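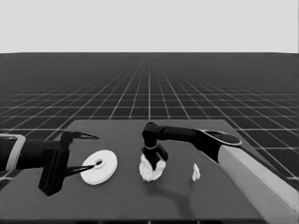

Notes by Hatsue Ueda, commercial real estate intro, March session
Last updated: March

Reading a downtown sale: price, income, cap rate

Pick up from last time. We had the rent roll for the Ollgate building and got as far as gross income. Today: what a buyer does with it.

Start with NOI (net operating income). Rents collected, plus parking and other income, minus vacancy, minus operating costs. Operating costs = taxes, insurance, repairs, management, utilities the landlord pays. NOT the mortgage. Not income tax. Not depreciation. People put the mortgage in every single year, please don't.

Cap rate = NOI / price. Price = NOI / cap rate. Same thing turned around.

Ollgate, worked on the board:
NOI $2.1 million
Sale price $70 million
Cap rate = 3 percent

So 3 percent is low. Why would anybody pay that? Talk it through in your groups first, then read on.

Possible answers we got:
- leases way under market and rolling soon, buyer expects rents to jump
- buyer wants the land, building is coming down anyway
- buyer is going to occupy it, so rent hardly matters
- cheap money at the time of the deal
- buyer overpaid (it happens)

The deed won't tell you which. Deed gives you parties, parcel, date recorded, and the transfer tax if your county shows it. From the tax you can back out the price. Watch out for sales of the LLC that owns the building, often no new deed at all, so the price may never show up in county records. 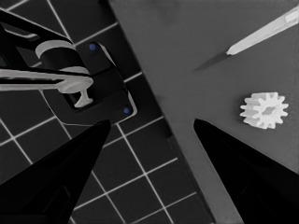 Gripper fingers, tiled floor behind (render).

Assemblage. Buying several small parcels next to each other to make one big site. Each lot on its own is worth X, together they're worth more than the sum, because now you can build something with a decent floor plate. Extra value = plottage. The last owner to sell knows this, or finds out, and asks for the moon. That's the holdout problem.

Mekonnen block, from the handout: 32 lots, over two years of buying. Buyer used separate companies so sellers wouldn't connect the dots. Legal in general, though you can't lie if asked straight out, and state rules differ. Look at the price per square foot in order of closing. Early lots cheap, then it creeps, then the last 2 go crazy. Plot it yourself, price up the side and closing order along the bottom.

Options vs. buying outright. An option = pay a little now for the right to buy at a set price later. If the zoning falls through you walk away and lose the option money only. Gralen did mostly options on its site. Slower to show up in the records too, unless someone records a memorandum of option.

Comparing sales (comps). Adjust for:
size, age, condition, location, date of sale, financing terms, whats leased and for how long

Always adjust the comp to the subject, never the other way. Comp is better than subject? Subtract. Comp is worse? Add. Write that on your hand.

Careful with a total like "a billion dollars sold downtown this year". One giant sale can be most of it. Ask how many deals, the median, and whether the same building got counted twice becuase it flipped.

For next time: Sandrine Collet is taking the session on ground leases. Read the Flakex lease, at least the rent reset clause and the part on who owns the building at the end. Bring a calculator. Problem set is due at the start of class, show NOI line by line, no credit for just the final cap rate.

Shares: 3
Comments: 2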